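Cable check on the bench cell

I look after the two-arm cell at Kelldale, and most of September has gone on the right arm. It kept stopping with a gripper fault, always with the wrist turned well over. The grey gripper cable had been fitted too short, so it pulled at the connector. I swapped it for one with 69 mm more slack and left it to hang in a loop.

After that I did the rest of the list: 16 gripper screws tightened, finger gap set again on both arms, wrist camera lined up on the pipette stand. The Demamo settings file went back on last. Then glassware moves at low speed, 8 in a row per item.

Right arm with the bowl, then the flask twice, and the pipette stand from a wrist camera:
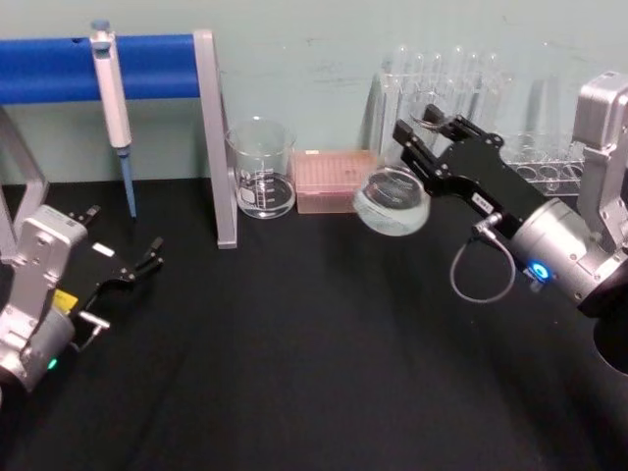
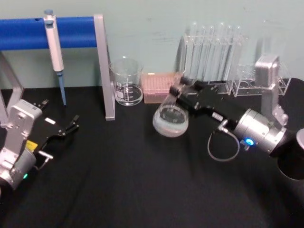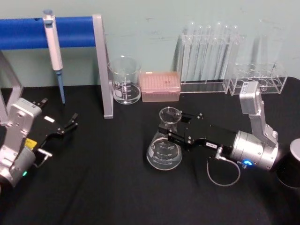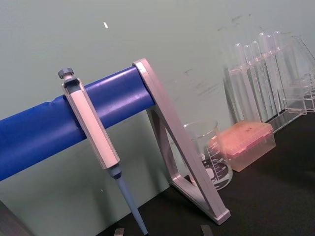 Posted by Tak

No faults so far. I still want to re-tape the cloth and order a spare cable.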